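Peketti Stop Display, 23 in.

Real-time arrivals screen for bus and tram stops. Shows the next 10 departures, delays in minutes, line changes. Runs off mains or the Matport battery box (sold seperately).

Readable in full sun. Fits standard shelter posts, brackets included. Text size adjustable, audio button on the front for riders who can't see the screen. 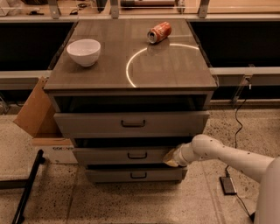
Works with most city feeds. If yours is an odd one send us a sample file first, Uwe Steinbach will check it. Usually takes a day or two. Setup by laptop, no app.

Lead time 14 working days, longer for custom colors. Minimum order is two units. Old Stidden brackets do NOT fit, adapter on request. 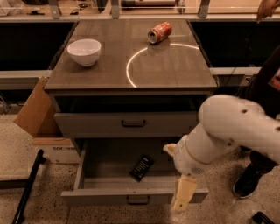
Lammers, Thursday, February 8, 2018

Firmware update out now. Fixes the frozen clock and the missing night lines. Almost 80 displays already on it. Install before June please, old version loses support then. Trouble with the update, ask for Birgit Haberkorn in service and have teh serial number ready.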